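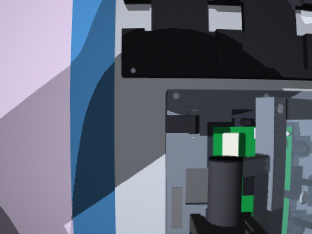 Skeser open day, posting as I go, sorry in advance for the typos. First stop is the Oksanen room, where they run the whole board testing cell in simulation before anyone gets to touch the real one. Big screen, you pick the camera. I went straight for the close view, because that's my day job, and I wanted to see how much they bother to model. Quite a lot! Green circuit board tucked in behind that fat dark cylinder, screw heads on the brackets, shadows with really hard edges. I'd kind of expected gray boxes.

Reijo Pelkonen is running the demo. Talks fast, I like him. Says the close camera is the one everybody skips and the one that saves them the most grief. You find out your bracket hides the part you need to see while it's still just a file.

Rules of the game: arm takes a board, goes to the tester, board gets checked, then it has to end up in the right bin. Sounds dull. Is not dull when you've got the keyboard and a line of people behind you.

You get 3 tries. My first one I came in way too fast and the software just stopped me. Big message, arm frozen, kid behind me laughing. Fair enough.

Second try, slower. Got over the tester and then sat there for ages nudging left, right, left. Depth is the hard part. From the side view you think you're lined up and then you switch views and you're nowhere near. The shadow on the table helps more than you'd think — I ended up steering by that.

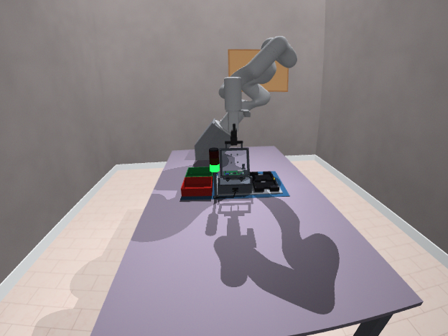
Third try went in. Small cheer from me, none from the line. Pelkonen said the drop is where most visitors lose it, they let go too high. Told me to count to 2 and then open the fingers. Worked.

Asked how many times they run a job like this before it goes near real hardware. This one is on run 1342. They change the light, the start position, the board angle, then go again, mostly overnight. He reads the failures with his morning coffee and skips the good ones.

Also asked the annoying question, does the real cell behave the same. Straight answer: no, not the contact stuff. Boards flex, connectors are tighter than the drawing says, cables get in the way. Reaching and clearance they trust. Pushing things into other things they still test by hand. Good to hear somebody say that at an open day tbh.

The planner is called Nurnix, written in house. No idea if they plan to sell it, he changed the subject. The Skonar people next to me were taking a lot of notes so draw your own conlcusions.

Sign up sheet had 67 names on it when I left the room and it's not even lunch. If you're coming this afternoon do this room first, the line for the keyboard only gets longer. Parking is round the back, the front gate is shut.

Coffee is free, buns are gone. Heading over to the conveyor hall now, more later if my phone lasts.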